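13/09/2019

Back again, short one, lunch is nearly over. Three people asked me what it's like now at Nendmont since the change so I'm just going to type it all out and then stop answering the same question in the parking lot.

For anyone new: we pack and clean. Returned display stuff comes in, boards, trays, shelf pieces, foam mostly, and we look at it, wipe it, decide if it goes back out or goes in the bin. I've been doing it nine years. Up until June it was all hands. Cloth, spray, eyes. Then the company signed with Khosravi for the cleaning arms and the sorting software (it's called Dakadeck, no idea why, sounds like a patio) and half the benches got moved to make room.

First thing. No one lost their job. I know that's what people want to know. Two people from the Bitudcombe site moved over to us and one of ours went the other way because it's closer to her kids. Hours are the same. Pay went up a little for anyone who did the training, and I did the training.

Second thing, the work is not the same work. I used to wipe maybe all day long and talk. Now a lot of my shift is showing. You take the hand tool, the one with the two fingers, and you do the job slowly with it so the arms can learn from it. Pick up the cloth, wipe the dirt, put the cloth down. Again. Again. Our side of the room had a target of 500 runs for the first stretch and then they put it up to 600, and by the end of August the board in the hallway said 2,466 for the whole site. I felt weirdly proud of that number and also my wrist hurt.

The wrist is a real thing btw. The tool is not heavy when you pick it up. It is heavy at 3pm. We asked for a shorter turn on it and we got it, you swap after each set now, and there's a stool for whoever is waiting. Should of been like that from the start.

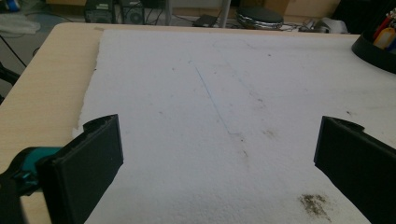
What I didn't expect is how much you have to think about stuff you never thought about. Dirt on foam. I have cleaned dirt off foam so many times I couldn't tell you how I do it, I just do it. Then somebody with a laptop asks why did you go in from the side, why did you stop there, how do you know that's a stain and not something sitting on top. And I stood there like a fish. I dont know! You press a bit and you can feel it. But you can't feel it through the tool, not the same way, so you have to go by looking, and rough foam is awful for looking. Pen marks too. Pen is a no-go, you leave pen alone, it just spreads. Took us a whole afternoon to agree on that and write it down, when every one of us already knew it.

I'll say that for the whole thing, it got written down. Before, if you were new, you stood next to somebody for a week and hoped they were in a good mood. Now there's a sheet. I wrote a chunk of the sheet.

Not everything is good. It's quieter and I don't like it. You can't really chat during a run because you lose your place and have to redo it. Some of the older crew feel watched, and fair enough, there's a camera on the thing and it's looking right where your hands are looking. We were told it's not used for checking how fast we are. I believe it about 80 percent. I'd like it in writing and I've said so and I'll keep saying so.

Also the software throws out boards I would keep. Torn edge, straight in the reject pile, even when the tear is on the side that goes behind the shelf anyway. I pulled a stack back out last month and my lead said log it, so now I log it. That's another thing that changed - everything is a log. Eight extra minutes at the end of shift, and yes that is paid, I checked.

Would I go back to how it was? Some days. The arms took over the big flat panels and I do not miss those, my back doesn't either. But I miss the radio and the talking.

They're adding a second cell at Bitudcombe next and asked who wants to go over for a few weeks to train people. Haven't decided. The drive is bad and they don't have a decent vending machine. Extra money though. If anybody reading this works over there, tell me if the break room heater got fixed.

Ok gotta run, more later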